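# Open day at Prandier, Thursday afternoon

I went with Nuria Gudeta from our maintenance group. The bus from Quintana needs 40 minutes, and we arrived when the first tour was already upstairs. Mitiku Birhane, who received us, was kind and started again from the beginning. Prandier moved into this floor in September, and seven people work here now.
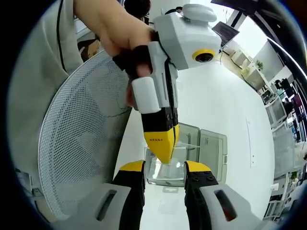
My own interest was in how they teach a robot to handle glass, as at Vundale we still do this part by hand. Mitiku explained that a person does the task first with the hand-held grippers, and the robot learns from these recordings. They want 3000 of them for one task and have 851 until now. The grip has a handle and a guard like a trigger, and the finger ends in a yellow tip that can go down into a clear glass container. I asked if the tips wear out. He said yes, they change them often – he did not give me a price.

Visitors could try it also. I was too fast in my first attempts and Tiruwork Sisay told me to close the fingers more slowly. After this it went better, but my wrist was tired in the evening.

The talk by Sosina Ejigu was short and mostly about the Feker software. I could not follow all of it. She promised to send the slides, and I will forward them to Esperanza when they come.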